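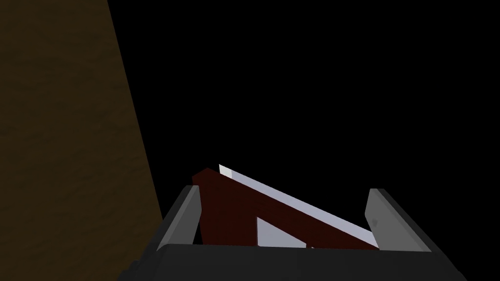 The working group on reporting rules for simulated manipulation trials has considered the comments received on Draft 2, and I write on its behalf to set out the position before the text goes to the editors. Most of the comments concern Section 4, which defines when an object is to be recorded as held. The present wording requires "contact with both fingers and clearance from all surfaces." A dark red, wedge-shaped piece between two gray fingers, seen from the wrist against a plain black background, shows why the second half of that wording is hard to apply. Contact may be judged from such a view. Clearance may not, as the view offers no floor or support to measure from. The group therefore proposes that clearance be taken only from the simulator's own contact record, and that the wrist view be kept as supporting material.

On April 1, 2018, Adelmo Parisi wrote:

> Dear colleagues,
>
> I have read Draft 2 with the Cliltthorpe team and we support its general
> direction. We have three concerns.
>
> First, Section 4 allows the operator to mark a grasp by eye. Two of our
> operators marked the same 100 trials and disagreed on 39 of them. A rule
> that gives such a result should not be called a rule.
>
> Second, Section 6 asks for "a representative view" of the work area. Our
> robot has two arms. A view that suits one arm is often of little use for
> the other, and the text does not say who chooses.
>
> Third, we see no provision for trials stopped by the operator. At present
> each site drops them or keeps them as it sees fit, and the success rates
> in the Skinora tables cannot be compared for that reason.
>
> We would ask that these points be settled before adoption.
>
> Adelmo Parisi

The group is grateful to Mr. Parisi for these remarks and replies to them in turn.

On the first concern, the change described in my opening paragraph should meet the objection. Operators may still enter a judgment by eye, but it will be stored in a separate field and will not count toward the reported rate. Sites using Mao should note that its contact record is written only when a trial closes in the normal way. Until this is corrected, those sites are asked to export the record by hand.

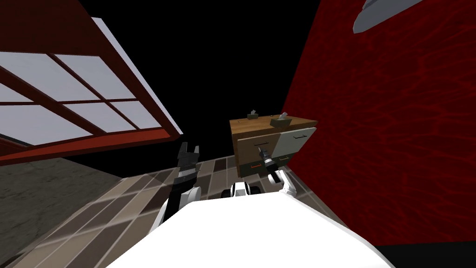 On the second concern, the group agrees that the word "representative" should go. Section 6 will instead require that the camera position be fixed in the trial plan before the first trial is run, and that it remain the same for the whole set. Where a robot has more than one arm, the plan must name the arm that is to do the task and state what the other arm is expected to do in the meantime – hold a set pose, move clear, or assist. A trial in which the wrong arm touches the target is to be reported as a fault, even where the task is later completed.

A related question was raised at the Skurnport meeting in November, namely whether the view must be level. The group sees no need for this. A tilted camera is acceptable provided that its angle is recorded in the plan and the same angle is used throughout. Views should not be rotated afterward for the sake of appearance.

Small objects placed on furniture need further care. The plan should list each object by the name it carries in the scene file. Everyday names such as "the left box" change their meaning with the camera and should be avoided in the report.

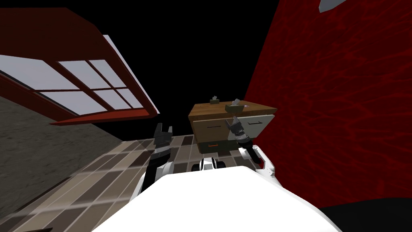 On the third concern, the group was divided, and the wording that follows is a compromise. A trial stopped by the operator shall be counted as a failure unless the cause lies wholly outside the robot and its control software, in which case it shall be listed separately with a short written reason. No stopped trial may be left out of the report. A site that stops more than two trials in any set of 100 should repeat the set.

Two members would have preferred to count every stopped trial as a failure. Their view will be recorded in the notes to Section 7.

Draft 3 will carry these changes with the new wording marked in the margin. Comments on matters already settled in Sections 1 to 3 will be held over to the next revision. Replies should go to this list and quote the clause number – replies sent to me privately cannot be entered in the record.

Qianru Zou
for the Working Group on Trial Reporting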